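Records storage: the low cabinets are in use

The light wood cabinets on the open-plan floor now take the blue files that used to sit on desks. Open both doors fully before loading - the floor is carpet tile, so pick up scraps of paper and plastic while you are down there.
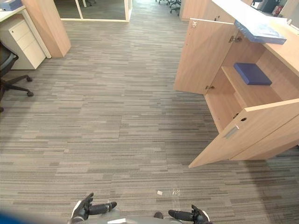

Issue 28

File boxes go flat on the shelf, spine facing out. Labels stay on the spine edge or the top cover. Stack up to four.

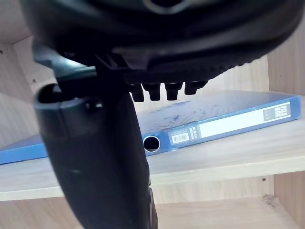 Blue file box on the cabinet shelf.

Items left on the cabinet top should be pushed back from the front edge and shelved by 4 p.m. Leave plastic wrapping on until Duyên Ông has logged the item in the Kershaw register, which stood at 2,236 entries in July. Keys are with Howard Bramwell.
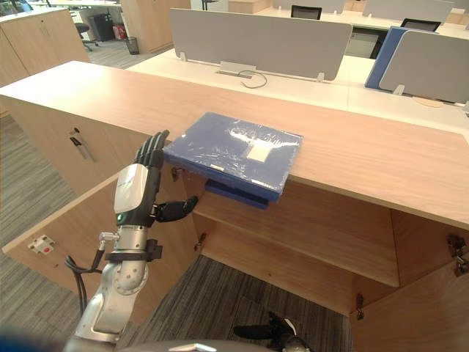 Rerkmont Office Services

The next cabinets to be relabeled are the 2 nearest the aisle.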